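House rules for hand-held gripper sessions

I have been putting off writing these down because most of them sound too small to bother with.
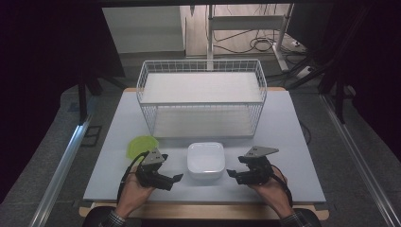 Most of the trouble we had in the first months came from people doing the same task in slightly different ways and not telling each other. Two operators would record the same tabletop task, both recordings would look fine, and then the numbers from training would be worse with both sets than with either one alone. It took me longer than it should have to go back and watch the recordings side by side.

So we wrote some rules. The first draft had 21 of them and people ignored it. The current one has 17, on two sheets of paper, and people mostly follow it. I won't copy all of them out, just the ones I would keep if I had to start over at another place.

Start with the table. Everything that isn't part of the task comes off before the first take: pens, phones, coffee, the tape measure you used a minute ago. If an object is on the table it belongs on the task sheet by name. Sutrisno Khoo used to say this was obvious and didn't need a rule, and then we found a roll of tape in most of an afternoon's recordings from the Willdale room. It is a rule now.

Next is the home pose. Every take begins with both grippers held over the table, jaws open, pointing in toward the work, and still for a full two seconds. Every take ends the same way. People skip the pause at the end when they are tired. I would throw those takes out, and I do, even when the rest of it is good, because the trimming script looks for that pause and guesses badly without it.

Then cables. A cable should run back along the wrist and down with enough slack that you can reach the far edge of the table without feeling a tug. Check this by reaching, before you record. If you feel the cable at any point, stop and redo it. A tug changes how a person moves, and they stop noticing it after ten minutes or so. Larasati Jugah wrote the cable section and it is the best part of the document. Her other line there is that cables on the floor behind the table are fine as long as no one has to step over them to get to the operator's chair. We argued about that one. I wanted the floor cleared completely, she pointed out that we would spend half of every morning doing it, and she was right.

Sleeves and cuffs. Wear what you want, but push the cuff clear of any moving part, and take off bracelets and watches. This is the one rule in the set that is really about safety and not about data. The jaws on these are not strong, but they will pinch skin, and a loose thread caught in a hinge costs you the rest of the session.

Object placement took the most rewriting. We want variety, so the objects should not start in the same spot every time. But when people are asked to place things "randomly" they put them in the same three or four places over and over, usually right in front of themselves. What we do now is print a start card for each take with the rough position of each item, and the operator sets the table from the card. Larger items like baskets and racks stay put for a block of takes and then move. Thin or see-through items get a line of their own, because they are hard to see against a pale table and people tend to grab them twice. If you miss a grasp, keep going and try again at normal speed. Do not reset. A missed grasp followed by a good one is useful to us. A missed grasp followed by someone putting the object back by hand is not, and it has to be marked as a failed take.

Speed. Move the way you would if you were tidying your own kitchen and not in a hurry. New operators go too slowly, and experienced ones go too fast by the end of the day. We cap it at four hours of recording per person per day, with a break in the middle, and I would not go higher. We tried a longer day in December when we were behind on the Latuheru set. Some 400 takes came out of that week and we kept fewer than half.

Labels. Write the note for the take before you start the next one. One line is enough. "Second grasp slipped" is a good note. "OK" is not a note. If the take was clean, leave the line blank so that the people reading it later can trust what is written.

Two rules we dropped, in case anyone is tempted. We used to require gloves, all the same color, on the theory that hands should look alike in the video. They made people clumsy and warm and I could not find any benefit in the results. We also used to require a second person in the room to call out mistakes. It made the operators nervous, and they started looking up in the middle of a grasp. Now the second person reviews the first five takes after they are recorded and then leaves the operator alone.

I am told Novovgate has its own list, with a lot more in it about lighting. Ours says very little about lighting except to leave the overhead lights on and not change anything halfway through a block. That is probably the next thing to fix.

The rules are taped up by the door and there is a copy in the Virkton shared folder. If you change one, put your initials and the month next to it, and tell the person on the next shift before they start.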